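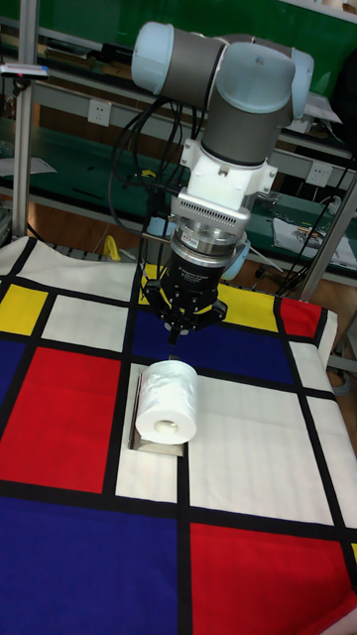 The paper roll, still in its film, on the small metal bracket. Cloth: the patterned one.

Household Odds and Ends – Read Me First

Welcome, and thank you for opening this file before opening all the others. It is the general guide to the Household Odds and Ends set, which we call Uner for short after the folder it first lived in. It says what the set is made of, how things are named, and what to watch out for if you want to use it or add to it.

What the set is

Uner is a collection of pictures and short notes on ordinary household things: toilet rolls, sponges, tea towels, clothes pegs, soap boxes and the like. There are 247 entries at present, each with at least one picture and a note in plain text. We wanted the sort of things that live in the cupboard under the sink and get bought again without much thought, because the collections we had been using were full of handsome mugs and bananas and had hardly anything soft, crinkly or squashable in them.

Gemma Clegg drew up the first list of objects one Monday, mostly by walking through her own house with a notepad, and the list still has her kitchen's character to it. If you wonder why there are so many kinds of dishcloth, now you know.

The toilet rolls

People ask about these more than anything else in the set, so they get a section to themselves. There are 20 entries for rolls, filed under "paper, bathroom". Each note has a line for the wrapping, and please do read it before you compare one entry with another. A wrapped roll and a bare one are different objects for our purposes, even if they came out of the same shopping bag. The film catches the light, it creases where you hold it, and it hides the loose end of the paper.

We also note how the roll is placed. "Standing" means on one of its flat ends, with the hole facing up. "Lying" means on its curved side, so that you can see into the core from the front. A roll lying down will wander off if you let it, so a small support goes underneath and is written down as "bracket" in the support line. Earlier notes say "stand" or "prop" for the same thing. Hayley Staniforth has been tidying these up as she comes across them, and I am sorry to say there are still a few left.

The cloths

The table is dressed with one of 4 cloths, and the name of the cloth goes in the note. The patterned one, with its thick black lines and big blocks of primary colours and white, is the one everybody remembers. White things placed on its white blocks can be hard to pick out at the edges, and those entries are marked "pale on pale". They are kept in the set on purpose, so please don't filter them out without having a look at them first. The other cloths are a plain grey, a green check and a cream cotton one that creases if you so much as look at it.

What is in a note

Every note is a few short lines of text:

name – the everyday word for the thing, in the singular
family – the shelf it would go on at home
wrapping – film, paper, box or none
placed – standing, lying, folded or heaped
support – bracket, tray or none
cloth – the name of the cloth
remarks – anything else, in ordinary sentences

Remarks may be left blank, though I do enjoy reading them. Philomena Sarpong writes the best ones – her entry on rubber gloves runs to half a page and I wouldn't cut a word of it.

Known gaps

Wet things are missing altogether, and so are kitchen rolls, which we keep meaning to add. Three entries for sponges share the same remark through a copying mistake. Labels and brand names haven't been written out in the notes, so a search for a particular make won't find anything.

Changes and corrections

The June version renamed "toiletries" to "paper, bathroom" and "soap, bathroom", and the old names no longer work. If you spot a wrong line in a note, send the entry name and the corrected wording to Carmela Tejada, who looks after the master copy. New objects are very welcome too, but please ask Carmela for a blank note before you begin, as the older blanks have no line for support.

Ashley Treloar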